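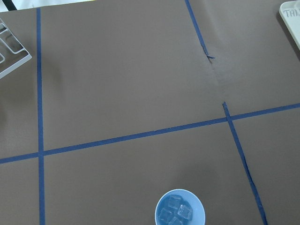
Drorkier to open shared sewing room on Oei Street

Print this article | E-mail this article

Drorkier, the fabric and notions store on Oei Street, will open a shared sewing room in August in the back half of its building. Customers will be able to rent a machine by the session, use a full-size cutting table and take classes in basic home sewing.

The room takes over space the store had used for bolts of drapery fabric. Those have moved to the front, next to the zippers and bias tape, and the remnant bins are now along the side wall by the register.

Sessions will run two hours and must be booked ahead, either at the counter or by phone. Renters bring their own fabric and thread. Needles, bobbins, pins and irons are included in the fee, which the store says it will post before the room opens. Anyone under 16 will need an adult present for the whole session.

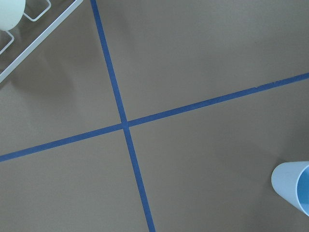 Classes start the same week as rentals. The first is a beginner course in curtains and pillow covers, and it spends its opening session on measuring and cutting before anyone sits down at a machine. Students will learn to lay out a square panel using low-tack tape on the table. Two strips of blue masking tape crossed near the middle of a plain surface, like the ones shown with this story, are enough to practice with. The fold of the fabric goes against one strip and the cut end against the other, after the angle has been checked with a carpenter's square. Later sessions cover hems, corners and an envelope-style closure that needs no zipper.

A second course, on slipcovers, is open to people who have finished the first or can show a completed project. It runs for three weeks and uses a dining chair seat as the sample piece. Students need to bring the chair.

Drorkier said it decided on the room after a customer survey this spring. The store received 230 replies, and the most common request was for a place to cut large pieces. Many people wrote that they were cutting curtain panels on the floor or on a bed. Others said they owned a machine but had it packed away and did not want to set it up for a single hem.

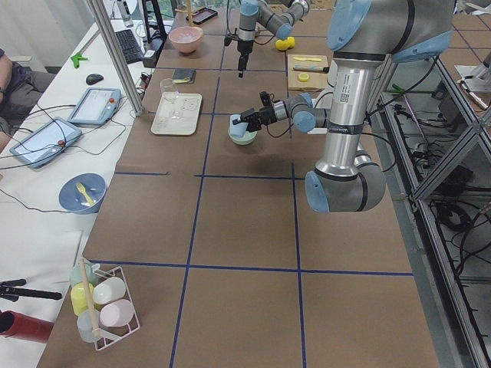
A light blue sponge in a small pale green bowl, with a pair of lemons farther back on the table.

The sewing machines are being supplied by Dramer, the repair shop across the parking lot, which will also service them. They are reconditioned mechanical models with straight stitch, zigzag and a basic buttonhole. One heavier machine will be set aside for canvas, denim and upholstery fabric, and it can be requested when booking. Dramer will keep taking in customers' own machines at its regular counter.

Household fabric that is clean and in pieces larger than a fat quarter can be dropped off for a scrap shelf in the room. Anything on the shelf is free to people in a session. The store asks that donors leave out foam, stuffing and anything with a rubber backing. 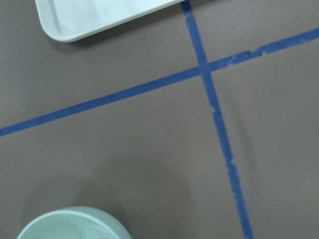
Donations for the shelf can be brought in during store hours starting now. The store would also like cotton batting and unopened interfacing. Patterns are welcome if all the pieces are in the envelope.

Parking is in the lot shared with Jenus Hardware. The rear door will be unlocked during sessions so that people carrying machines or chairs do not have to come through the store. There is one step at that door. The front entrance is level.

Booking for rentals and for the curtain class opens in the last week of July. The slipcover course will be scheduled once the first class is under way.

Last updated: 2021-05-21

Reader comments

Guest: Can you bring your own machine and just use the big table? Mine is fine, I only need room to cut.

Guest: I asked at the counter and was told yes, but you still book a session.

Guest: Very glad about the heavy machine. I broke a whole pack of needles on a porch cushion last summer and gave up!

Guest: Please think about evening hours. Some of us work days.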